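Robótica móvil con manipulación. Apuntes de la sesión 4
Simulador Zelus, escenario Pradberg
Tema: paradas no previstas y agarres fallidos

El robot debía cruzar una puerta y, en otra fase, manipular objetos sobre una superficie. La serie Ovholm consta de 100 ejecuciones en simulación. En 69 se activó la parada de seguridad por pérdida de la pose estimada; el registro suma 938 avisos.

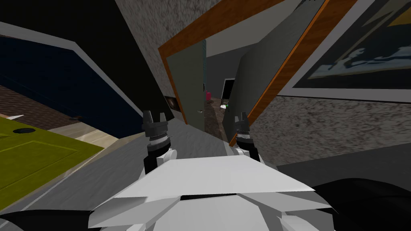
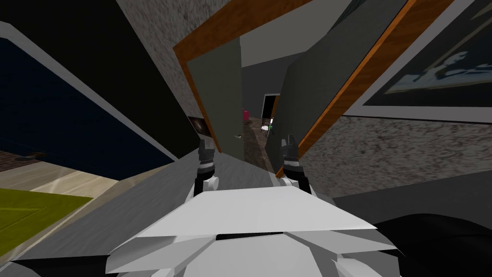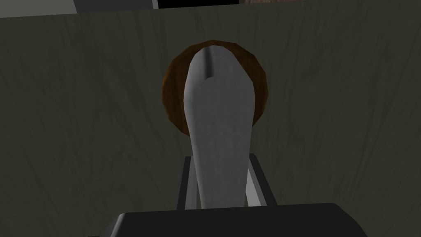
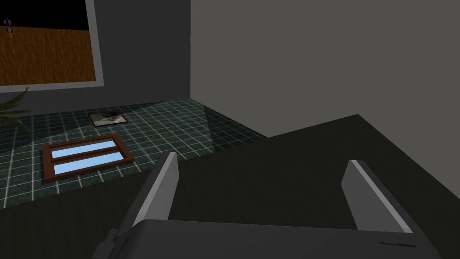
Vistas de simulación con el robot o su pinza en primer término.

¿Por qué no basta con reiniciar el brazo después de una parada por pérdida de pose?

El reinicio devuelve las articulaciones a cero, pero conserva la última pose estimada de la base. Si esa pose es errónea, el planificador Dobos calcula la trayectoria desde un punto falso y puede provocar una colisión. Hay que detener la base, borrar la estimación, localizar de nuevo y comprobar el error antes de habilitar el brazo.

Para la práctica de octubre: entregar el registro completo de una ejecución con parada y señalar el primer aviso.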